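Bulbridge Parents Board > Home & Sleep
Posted by jista_mom, August

Quilt washing, how often??

My four-year-old drags her white quilt through every room we own. I've been washing it every 2 weeks and my sister says that's gross. The stitching is holding up so far, but a new one is 80 bucks and I'd cry.

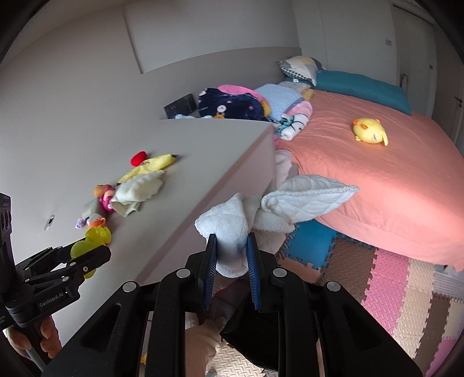
Re: Quilt washing, how often??
ventura_dad, 9:12 pm

Every 2 weeks is fine! We did ours weekly, and after 12 washes the filling was all lumps. Cold water, low heat, done.

Re: Re: Quilt washing
Yareli Lozano, 9:40 pm

Gotta disagree with ventura_dad. If a kid is snacking on it, weekly. Mine had cracker dust down in the seams (so much cracker dust) and spot cleaning did nothing. Get a second cheap one and swap them. Also, keep snacks at the table, it saves you half the laundry. 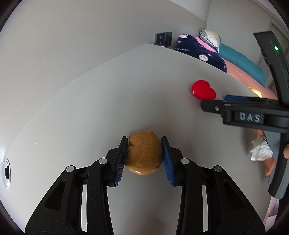 Photo: Jaqueline Huerta

ventura_dad, 9:58 pm

A second one? My son can tell by the SMELL. We tried it, 4 nights of screaming. I'll take the crumbs.

jista_mom, 10:20 pm

Ha, mine too. Going weekly with Ferilow on the gentle cycle, will report back.

Recent topics
- Nap strike at 2
- Toddler bed or mattress on the floor?
- Grape juice on carpet

Contact the moderators | Back to top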